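Brirnero Museum opens Small Neighbours, a season on household spiders

FOR IMMEDIATE RELEASE
August

The Brirnero Museum will open Small Neighbours, a free program on the spiders that share our homes, sheds and gardens, at 10 am on Saturday in the Dullside Gallery.

Developed by the museum's natural history department in partnership with the Klinhom Field Naturalists, the program comprises 26 mounted photographs, four evening talks and three guided walks along the Fiston Creek trail. Labels are provided in English and French, and the gallery is fully accessible by lift.

"Visitors bring us spiders in jam jars and ask whether they should be worried," said Tassanee Kaewkla, Curator of Invertebrates. "Our answer usually begins with a hand lens. We would like more people to have that first close look for themselves."

Hand lenses will be available for loan at the front desk. Families may also collect a colour activity booklet by illustrator Tsion Gudeta, suitable for children aged four and over.

The program gives particular attention to very small spiders, which are easily overlooked at home and seldom recorded in local surveys. 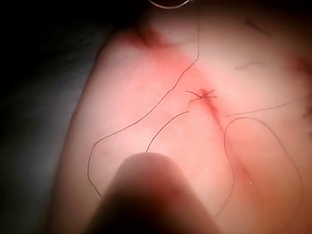

Residents are invited to submit their own sightings through the museum's website. Records will be reviewed by Byung-chul Ryu of the Klinhom Field Naturalists and added to the regional list. Participants are asked to note the room or garden bed where the spider was found, and to leave egg sacs undisturbed.

Small Neighbours continues until the end of the school term. Bookings are required for the walks.

Media contact: Thongchai Chaimongkol, Communications Office, Brirnero Museum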